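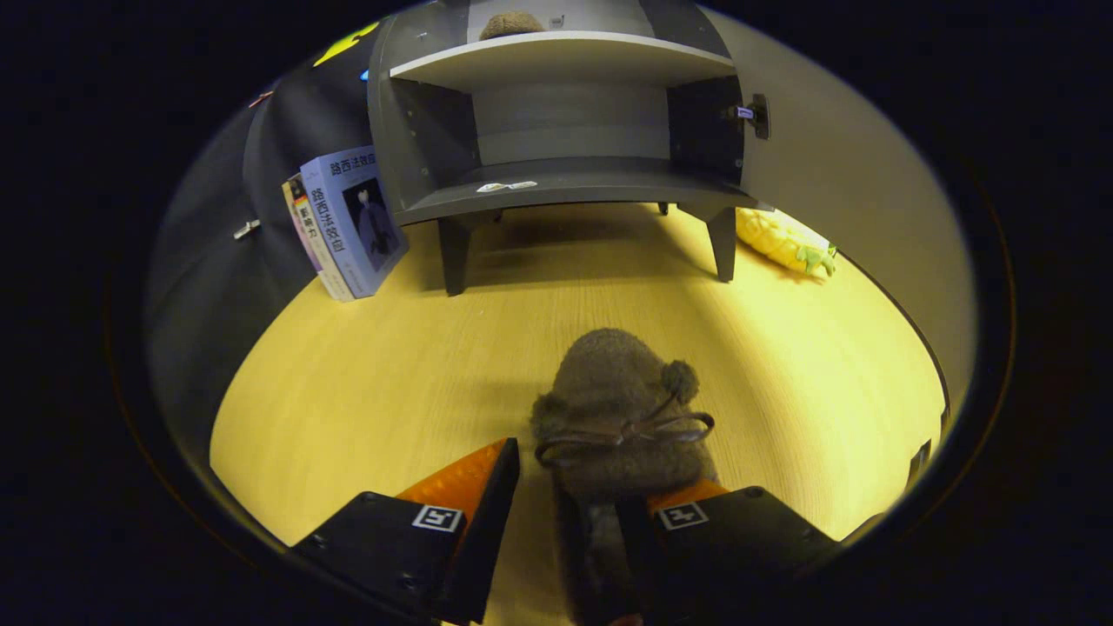
今天把桌上那个深灰色小柜子腾出来重新摆。说了很久要弄,吃完午饭坐下就开始了。边收边发,会发得比较碎,嫌吵的可以先静音。

先说柜子。在 Clunstead 的旧货店买的,123块,当时标签上只写了“小柜,灰”。正面是弧形的,上层的边是白色,下层是深色的。有脚,摆在桌面上正好,不用弯腰拿东西。

柜门朝右开,上面有个小金属搭扣。买回来时搭扣有点紧,我滴了点缝纫机油,隔了一晚好些了。同款柜子如果有人也碰到这个问题,不用急着拆螺丝,先上油。

弧形柜子的麻烦是不好靠墙角。方的东西往边上一推就行,弧的推过去总留一块三角形的空,手伸不进去,灰倒是进得去。我试了几个方向,最后还是让它正面朝外,后面空着就空着。

下层还有几张白色小纸片,像是以前的标签。我一直当有用的东西留着,今天一张一张看完再决定扔不扔。

接着是毛绒玩具。棕色毛茸茸的那几个占地方最多。夹爪夹着的这只是针织的,深棕偏灰,耳朵是个圆毛球,身前用一根细细的深棕色绳子系了个蝴蝶结。到我手里好几年了,我到现在也说不准它该算小动物还是算小包。

它是 Godelieve Van Wijk 送的,她搬家前清东西,装了一纸袋给我。问她这是什么,她说她也忘了,反正不掉毛。确实不掉毛。

这种毛绒的东西我不常洗。平时用粘毛滚筒滚一遍,绳子解开抖一抖再系回去。绳子别跟着进洗衣机,我有另一只就是这么把绳子洗没的,后来拿鞋带凑合,一直很难看。

系蝴蝶结有个小问题:绳子太细,系松了自己会开,系紧了身子会勒出一道腰。我现在的办法是先打一个平结,再打蝴蝶结,最后把两个圈往下压一压。

柜顶上也放了一个棕色毛茸茸的。柜顶那块地方本来想放台灯,试过,灯座太重,关柜门的时候整个柜子跟着晃。换成毛绒的就没事了。

所以结论是重的东西不上柜顶。重的放下层,或者干脆不放柜子里。

玉米也说一下。黄色的玉米毛绒玩具,一头带绿叶子,现在躺在柜子右边的脚旁边。它立不住,我靠过书、靠过杯子、靠过墙,最后都是倒的。今天不靠了,就让它躺着。

有人在下面问玉米哪里买的。楼下文具店,跟本子放在一个筐里卖,同一个筐里还有胡萝卜和茄子。胡萝卜当时只剩一个开线的,茄子颜色太暗,就拿了玉米。后来再去那个筐已经换成了雨伞。

书。左边立着《路西法效应》,浅蓝封面。后面那本书脊是米白色的,《影响力》。

两本都是心理学的,放一起是因为当时一起借给 Kobe Leemans,又一起还回来的。他还书的时候说前一本看得很累,后一本两个晚上就翻完了。我跟他相反,《影响力》看到一半停了很久,《路西法效应》倒是连着看完的,就是中间那几章监狱实验的记录特别长,天天带着坐车看。

书立着总往一边滑。没有书挡,就让它们靠在左边那块深色的弧形板上。板子是弧的,书靠上去不完全贴,得把下面往外拉一点,角度大了才稳。

书挡我看过,Wenidix 有一款铁的,底板薄,要压在书下面用。看评论说容易刮桌面,我这张桌子是浅色木头的,刮一道会很明显,就没买。先这么靠着。

深色板上夹着一个金属小夹子,平时夹要寄的单子和快到期的券。收东西之前先把夹子上的清掉,不然擦板子的时候纸会掉到书后面去。我上个冬天丢过一张干洗单,就是这样掉下去的,衣服多放了好几个星期。

左上那块黄绿色的贴纸或装饰我留着。之前想撕,边上翘了一点,撕开怕留胶,留了胶又得找除胶剂,一件事变成三件事。不撕了。

擦桌面的顺序:先把所有东西挪到椅子上,干布一遍,拧得很干的湿布顺着木纹一遍,再干布一遍。浅色木头不怕看见灰,怕看见水印。杯子那种圆水印我试过牙膏,有点用,但那一块会比旁边亮,后来就不弄了。

柜子脚下面也擦了。前面的脚好擦,后面那只短,布塞不进去,用筷子裹着布捅了几下。捅出来一颗小纽扣,米色的,对了一圈衣服没对上,先放进针线盒。

Pieter Brouwer 问为什么不把毛绒的全收进柜子里,关上门就整齐了。试过。门关上以后会被顶开一条缝,搭扣扣不住,看着比不收还乱。而且放进去我就不会再拿出来了,跟扔掉差不多。

我对“收纳”的要求不高:拿得到,擦得到,坐下来胳膊有地方放。好不好看排在后面。

白纸片看完了。有价签,有一张写着“下午三点后取”,没写取什么。价签扔掉。另外那张我想了半天,想不起来,也扔了。

中间去晾了一趟衣服,回来继续。

现在要定的是上层放什么。想放每天要用的:胶带、剪刀、充电线、指甲刀。问题是上层浅,剪刀横着放柄会伸出来,竖着放又没地方插。去厨房找了个装过酸奶的玻璃杯,高度刚好。

充电线绕成圈用旧发圈扎住。之前用过那种专门的理线扣,用着用着就不知道去哪了,发圈丢了不心疼。

下层放本子和信封。信封大的那种要斜着才进得去,弧形柜的内宽是中间宽两边窄,量的时候别只量中间。我买的时候就是只量了中间。

顺手把本子也理了。有一本是旧记账本,翻到去年十月那页,最后一笔是3,362,后面没写是什么。想了一下是修热水器加换管子,那个月没再记别的账,估计是看着心烦。

本子留5年再扔,这个习惯是跟 Sanne Vandenberghe 学的。她做会计,说到年头就可以处理了。我的账没人查,但有个年限比较好下手,不然每本都觉得有用。

Rimham 那边的二手群里有人收毛绒玩具,要干净的、不缺眼睛的。我挑了几个放袋子里,棕色的都没进袋子,玉米也没进。进袋子的是沙发底下那批,很久没人抱了。

刚才发现柜门开着的时候会挡住一点右边的地方,玉米放得太近,门再往外开就碰到它。往外挪了一巴掌,开关试了几次,碰不到了。

有人问柜子具体尺寸。尺子在抽屉里,等会儿量了发评论区,现在手上都是灰。

又有人问毛球耳朵掉了怎么缝。用比毛色深一点的线,从里面往外穿,绕毛球根部几圈再穿回去,别直接扎在毛球中间,扎中间会塌。缝完用手指把毛往外拨,线就看不见了。我缝过一只别的,一只耳朵朝前一只朝后,所以缝之前先拿珠针定位置。

差不多了。椅子上还剩一卷没地方去的包装纸和一个空眼镜盒。眼镜盒给剪刀试了一下,放不进去。包装纸塞到衣柜边上了,下次送礼记得去那儿找。

尺寸发评论了。二手群的袋子放在门口,明天出门带走。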